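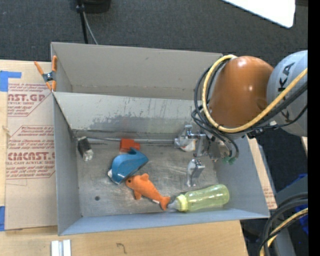
A two-compartment bin on a work surface, with a sloping panel between the compartments.

Small parts, slow stock: Olaia Sarmiento on running a spares store

Olaia Sarmiento has managed the spare parts store at Zinerow, a maker of irrigation pumps in Trurnthorpe, for long enough to have moved it twice. The first move was into a bigger shed. The second was back out of it.

"We had too much floor," she says. "If you have floor, you put things on it. We were holding gland packing for pumps that went out of production before I was hired."

The store supports two workshops, Selley and Villalba, and a mail-order counter for farmers who do their own repairs. It carries 292 stock lines, down from a figure she declines to give. The reduction took most of a year and was done on paper before anything left a shelf. Each line was sorted by how often it had been asked for and by what happened to the customer when it was missing. The two measures disagree more than people expect.

"A mechanical seal for the small centrifugal might sell every second day, and if I'm out, the bloke waits until tomorrow and grumbles," she says. "A thrust bearing for the deep-well unit might sell once in two years. If I'm out of that in summer, he has no water for his stock. So the bearing stays, and the accountants can colour it red all they like."

Parts in the second group are kept at a fixed minimum that the ordering system is not allowed to alter. There are 20 of them. The rest are reordered by a plain reorder-point calculation: average daily use multiplied by supplier lead time, plus an allowance. Sarmiento sets the allowance by hand for anything that comes by sea.

"The software wants a lead time as one number. I've got a casting supplier who quotes 30 days and has never once hit it. I put in what he does, and I review it every March, after the season has shown us where we were wrong."

On the shelves, the main working method is the two-bin system, which she describes as older than anyone in the building. Each fast-moving line has a front quantity and a reserve behind it. The picker takes from the front. When the front is gone, the reserve comes forward and the card goes in the reorder tray. No count is needed until the annual stocktake.

It fails in one way, which is that a picker in a hurry takes from the reserve and leaves the card where it is. Zinerow has tried coloured tape and a cable tie through the reserve bag. The cable tie worked best.

"You have to cut it. It takes three seconds – long enough to remember the card."

Location codes were the harder argument. The workshops wanted parts grouped by pump model, so that a fitter could walk one bay and collect a full kit. Sarmiento wanted them grouped by size and rate of use. Shared parts settled the matter: one O-ring fits seven models, and under the old layout it had been held in four places under three part numbers. It now has one location. Kits for the common rebuilds are made up in advance and kept near the door, to a list agreed with the foreman at Selley. Villalba orders its kits a day ahead.

Returns are still a sore point. A fitter who takes six impellers to be sure of the right one brings five back, and they need to be inspected before they are put away. She allows a single shelf for this and clears it before lunch.

"Once it's a second shelf, it's a museum," she says.

Asked what she would change next, Sarmiento names the labels. The present ones fade, and the part number is printed smaller than the company logo. A trial batch of 210 is on order, with the number across the full width and the logo left off.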